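Le gobelet en carton : comment du papier peut contenir de l'eau

Si tu verses de l'eau sur une feuille de cahier, elle se mouille, se ramollit et finit par se déchirer. Un gobelet en carton est pourtant fait de la même matière : des fibres de bois très fines, pressées les unes contre les autres. Alors pourquoi ne fuit-il pas ?

La réponse se cache à l'intérieur. Avant de fabriquer le gobelet, on recouvre le carton d'une couche très mince, souvent en plastique. L'eau glisse dessus et n'atteint pas les fibres. Cette couche est presque invisible, mais tu peux parfois la sentir en passant le doigt sur la paroi : elle est plus lisse que du papier ordinaire.

La couleur, elle, est imprimée à l'extérieur. On laisse souvent l'intérieur blanc, car c'est là que va la boisson.
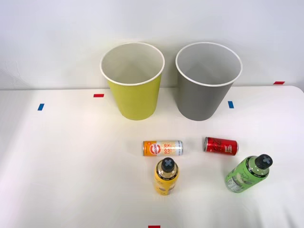 Un gobelet est plus large en haut qu'en bas. Cette forme s'appelle un cône tronqué, c'est-à-dire un cône dont on a coupé la pointe. Elle permet de ranger les gobelets les uns dans les autres. Une pile de 60 gobelets emboîtés tient facilement dans un placard, alors que 60 tubes bien droits prendraient beaucoup plus de place.

Le bord du haut est roulé sur lui-même. Ce petit bourrelet a deux rôles : il est doux pour les lèvres et il rend le gobelet plus solide. Sans lui, l'ouverture s'écraserait dès qu'on la serre un peu.

Le corps du gobelet est découpé à plat, dans une forme qui ressemble à un éventail. Une machine l'enroule, colle ou soude les deux côtés, puis ajoute un fond rond. Cherche la ligne verticale sur un gobelet — c'est l'endroit où les deux côtés se rejoignent.

À essayer chez toi

Prends un gobelet vide et un carré de papier. Roule le papier en tube et ferme-le avec du ruban adhésif. Pose ensuite un livre léger sur chacun. Lequel résiste le mieux ? Recommence en repliant le bord du tube vers l'extérieur.

Après l'expérience, garde le gobelet s'il est propre. Il peut servir à ranger des crayons ou à faire germer des graines.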